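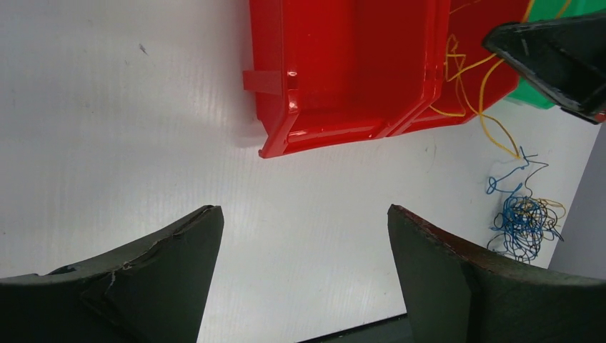
A reader wrote in after my last post to say that I had been far too kind to store-bought bread, and that anyone with an oven and a free Saturday ought to be baking their own by now. She had started in the spring like so many people did, she was on her second jar of starter, and she wanted to know what on earth was holding me back.

Well, fair enough! I have been baking, as a matter of fact, I just hadn't written about it yet, mostly out of embarrassment. My first four loaves were not the kind of thing you put on a blog. The first one was so flat that I sliced it the long way and called it flatbread (my family was very polite about it). The second had a hole under the crust big enough to lose a pat of butter in. The third and fourth I don't remember very well, except that the fourth went to the birds and the birds took their time.

2020-06-20

So let me tell you where I am with it now, on this warm Saturday with the kitchen windows open and a dish towel over the bowl.

I keep my starter in an old pickle jar on top of the refrigerator. For a while I fed it every morning, and it ate flour like a teenager eats cereal, and I was throwing half of it down the sink and feeling guilty. Now it lives in the refrigerator during the week and comes out on Thursday night. I give it a spoonful of rye and a spoonful of white, and by Friday evening it smells a little like apples and a little like nail polish remover – the apples are what you want, and the nail polish means it's hungry. I feed it again and go to bed.

The recipe I've settled on is a small loaf, since there are days when it's only me eating it. I use 200 grams of bread flour, 49 grams of whole wheat, 100 grams of starter and enough water to make a soft dough that still holds together when I pick it up. Yes, 49. It was supposed to be 50 and that was the end of the bag, and that loaf came out so well that I've been superstitious about it ever since. Salt goes in after half an hour. I used to put it in right away and I can't say I taste a difference, but waiting gives me time to drink my coffee.

Flour was hard to find for a good long while here in Illden. The grocery store had a bare shelf with a handwritten sign on it, and one week I drove all the way out to Stindidthorpe because I'd heard the feed store there was selling it by the sack. They were! I came home with more whole wheat than any one household needs, and I've been leaving bags of it on my neighbors' porches like zucchini in August. If you are nearby and would like some, please, please send me a note.

The other thing that helped was turning the oven down. I was following a recipe that wanted it as hot as it would go, and my oven is old and has opinions. Everything got black on the bottom before the middle was done. I set it a little lower now, put a cookie sheet on the rack underneath, and leave the lid on the pot ten minutes longer. The crust is more brown than dark brown, and I like it that way. My grandmother's bread was that color. She baked every week of her life, right up to the December she turned 68 and moved in with my aunt, who had a bread machine and wouldn't hear of anybody kneading on her new counters. I don't think my grandmother ever quite forgave her.

I do wish I'd asked her how she did it. She never measured a thing. She would put her hand flat on the dough and say it needed a minute, and go off to hang up the wash, and when she came back it would be ready. I put my hand on mine and all I can tell is that it's sticky.

To go back to my reader's question, though, I still buy bread. There's a loaf of sandwich bread on the counter right now, next to the bowl, and I had two slices of it toasted this morning with the last of the strawberry jam. I like it for toast and I like it for grilled cheese, and mine is no good for either one yet because the cheese falls through the holes.

Next week I want to try a loaf with seeds in it, sunflower and maybe some flax, if I can find the flax. I know I bought a bag and I know I put it somewhere sensible.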